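Rikness Regional Anthem and Song Archive
Second progress report to the Lonora Foundation
July 19, 2019

Purpose of this report

This report covers the second stage of the project to collect, transcribe and publish the civic songs, school anthems and ceremonial hymns of the Rikness district. It is submitted under the terms of the funding agreement and follows the headings set out in the reporting guide.

Collection and cataloguing

The archive now holds catalogue records for 57 songs. Each record gives the title, the first line, the known author and composer, the earliest dated source and the occasions on which the song was performed. Where a text survives in more than one version, all versions have been transcribed in full and the variant lines noted.

The district song remains the most heavily documented item. Three settings of the words are held, the earliest in a handwritten choir book lent by the Ngubane family. The choir book gives a slower tempo than the printed edition and includes a closing verse that was dropped when the song was adopted for council ceremonies. The verse has been transcribed but will not be published until the question of authorship is resolved. The printed edition credits the words to the schoolmaster alone – the choir book names a second writer by initials only.

Rights and permissions

Permission to publish has been received for most of the school anthems. Requests concerning six songs are outstanding. In two of these cases the school has closed and the records have passed to its successor, which has asked for additional time to search them. The project has agreed to this request and has moved the songs to the final release.

Recording program

Recording sessions were held with the Lonora Civic Choir in the spring. The choir recorded the district song in all three settings, together with a selection of school anthems for unaccompanied voices. Balance between the upper and lower parts was uneven in the first session, and several items were repeated. The brass arrangements have been deferred to October, when the hall organ will also be available.
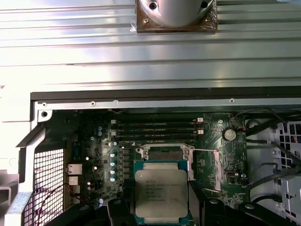 Storage of the recordings and page scans has been reviewed by the project's archivist, Yoon-hee Ahn. Master files are kept in uncompressed form and access copies are prepared for the public catalogue, which runs on the Alex collections system. The review also considered the memory needs of the cataloguing equipment. A board of the kind illustrated, with its four memory slots empty, requires modules to be purchased separately, and the revised equipment budget shows memory as its own line. No increase in the overall grant is sought for this purpose. File names have been brought into agreement with the catalogue numbers, and the earlier naming scheme has been withdrawn.

Variations to the work plan

One variation is requested. The printed songbook was to include piano accompaniments for every item. Several anthems were always sung unaccompanied, and the editors do not favour supplying parts that have no historical source. The project asks the Foundation to approve a melody-only layout for these items. The number of songs in the book would remain the same.

Work for the next period

The brass session, the outstanding permissions and the editorial notes to the district song will be given priority. A draft of the songbook introduction will be forwarded to the Foundation with the next report, along with a revised statement of expenditure.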